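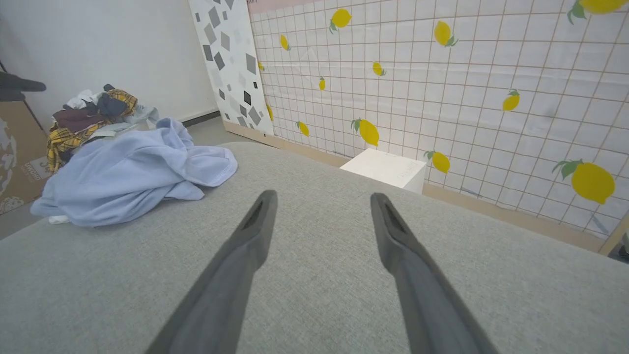

腕部相机视角:张开的夹爪位于灰色织物表面上方,左侧为待整理衣物。

Tostov 腕部视觉抓取套件
适用于衣物等柔性物体的抓取研究

产品概述

Tostov 是一套面向柔性物体操作研究的末端执行器套件,由平行夹爪、腕部广角相机、控制盒和配套软件组成。套件自带一种抓取点选择方法,研究人员可以直接运行,也可以替换成自己的模型做对比。

衣物抓取和刚性零件抓取的难点不同。刚性零件有固定外形,位姿估计完成之后,抓取点基本就确定了。衣物没有固定外形,同一件衬衫每次放下的形状都不一样,几件衣服堆在一起时边界又互相遮挡。固定在工作区上方的相机能看到整体,夹爪靠近以后却常被机械臂挡住。Tostov 把相机装在腕部,抓取前的最后一段距离内,指尖和目标布料始终在同一画面里。

本页介绍套件的硬件、方法、测试结果和使用限制。接口定义和尺寸图见资料包。

抓取点选择方法

该方法在内部代号为 Bendora,分为粗定位和近距修正两个阶段。

粗定位阶段,机械臂停在预设的观察位,腕部相机采集一帧图像。分割网络把画面分为布料、支撑面和背景三类,再在布料区域内搜索褶皱脊线和缝边。缝边优先级高于褶皱。实验中,夹住缝边提起的衣物更容易整件离开衣堆,夹住中部褶皱则容易连带下层衣物。

近距修正阶段,夹爪保持张开向目标下降,相机连续采图。每一帧都重新计算目标点相对两指中线的偏移,控制器据此修正横向位置和腕部转角。偏移连续两帧小于阈值后,夹爪才进入闭合动作。若下降过程中目标点丢失,机械臂退回观察位,重新执行粗定位。

支撑面的处理单独说明。沙发垫、坐凳一类的软包表面也是织物,早期版本经常把它们当成衣物,夹爪会去夹垫子的边缘。现版本在训练数据中加入了多种带纹理的软包表面,并增加一个接触判断:指尖下压时,如果阻力随深度持续上升而布料没有相对位移,系统将该点标记为支撑面,从候选中移除。

颜色接近的情况仍然比较难。浅灰色布料放在浅灰色垫子上,或者浅蓝色衣物与浅灰色衣物相邻时,分割边界会出现偏差。此时方法更多依赖缝线和阴影,置信度相应下调,软件界面会以黄色显示该候选点。

测试结果

测试在布置成居家环境的实验间进行,背景没有做清空处理,墙面、装饰板和纸箱均保留。图案背景对早期的分割网络干扰较大,尤其是带网格线和印花的板材,网格线会被误检为缝边。加入背景类别训练后,这类误检明显减少。

测试分为单件抓取和衣堆抓取两组。单件组的衣物随意放置在软包表面上,要求夹爪提起衣物并保持到搬运位置。衣堆组要求每次只取出一件。判定由操作人员在现场记录,掉落、夹空和带出多件均记为失败。

与仅使用顶部相机的基线相比,加入近距修正后夹空次数减少了将近 9 成,改善主要来自下降末段的横向修正。带出多件的情况也有减少,但幅度小得多。失败多发生在下面几种条件下:

两件薄衣物完全贴合,缝边重叠
衣物大部分垂在支撑面外侧,受力后滑落
深色衣物相互叠放,脊线对比度不足
衣物平铺且无褶皱,指尖无法楔入

最后一种情况不建议用本方法处理。我们试过先用指尖推动布料形成褶皱再夹取,效果受面料影响很大,目前作为实验功能提供,默认关闭。

硬件组成

夹爪
平行开合,两指由同一驱动单元同步控制。指体为深灰色哑光表面,指尖为钝头,上侧带凹槽。钝头设计用于减少钩丝,针织类面料上仍建议降低闭合力。指尖可单独拆换,每侧由 2 颗螺钉固定。

腕部相机
广角镜头,安装位置保证两指指尖在画面内可见。广角镜头会带来边缘畸变,靠近画面边缘的直线呈弯曲状。软件提供去畸变图像和原始图像两种输出,Bendora 默认使用原始图像,畸变参数作为网络输入的一部分。

控制盒
负责夹爪供电、相机同步和状态回传。图像时间戳与夹爪开度在控制盒内对齐,省去上位机端的同步步骤。

Bakos 转接法兰
用于连接机械臂末端。不同型号的机械臂需选用对应法兰,订购时请注明型号。法兰上留有线缆出口,走线应避开腕部旋转范围。

软件与数据

配套软件 Lukeo 包含标定、采集、推理和回放四个模块。标定模块给出相机到夹爪的外参,更换指尖或拆装相机后必须重新标定。采集模块按任务保存图像、关节角、夹爪开度和操作人员标记。推理模块提供抓取点候选列表,每个候选附带坐标、方向和置信度,用户可以在代码中改写排序规则。

回放模块用于分析失败案例。选定一次抓取后,可以逐帧查看候选点的变化和修正量曲线。我们自己在开发中用得最多的就是这一部分,大多数夹空问题在回放里都能定位到具体的一帧。

如需训练自己的模型,可导出分割标注模板。建议采集时保留真实背景,并更换衣物的堆放方式和支撑面材质。只在纯色台面上采集的数据,换到软包表面后性能下降明显。

供货内容

平行夹爪 1 套
腕部广角相机及支架 1 套
控制盒及电源 1 套
备用指尖 4 只
Bakos 转接法兰 1 件(按型号配发)
标定板 1 块
Lukeo 软件授权,可安装于 2 台计算机

使用限制

本套件供实验室研究使用,不作为安全部件,也未针对产线连续运行进行验证。夹爪运行时,人员的手部不得进入工作区。

带金属拉链、硬质纽扣或较长系带的衣物,抓取前应检查其位置。系带可能缠入指间,出现缠绕时先断开夹爪供电,再手动取出。

相机镜头上的棉絮会影响近距修正,测试前后应以干布清洁。深色绒毛尤其容易附着在指尖凹槽内,可用软刷清理。

强光直射会使浅色布料过曝,缝边细节丢失。建议采用均匀照明,并关闭相机的自动曝光。

版本说明

当前软件版本发布于 2022-11-17,更新内容如下:
接触判断功能改为默认开启
修复退回观察位后夹爪开度未复位的问题
回放模块支持导出修正量曲线
候选点显示增加置信度分级颜色

下一版本计划于 12 月提供,主要增加双臂协同接口,原有单臂接口保持不变。已购用户可在 Lukeo 的更新页面直接下载。

资料下载
安装手册
接口说明
法兰尺寸图
抓取测试记录表

询价与借测
请在申请表中填写机械臂型号、控制器版本和拟测试的衣物种类。借测设备随附标定板,归还时请一并寄回。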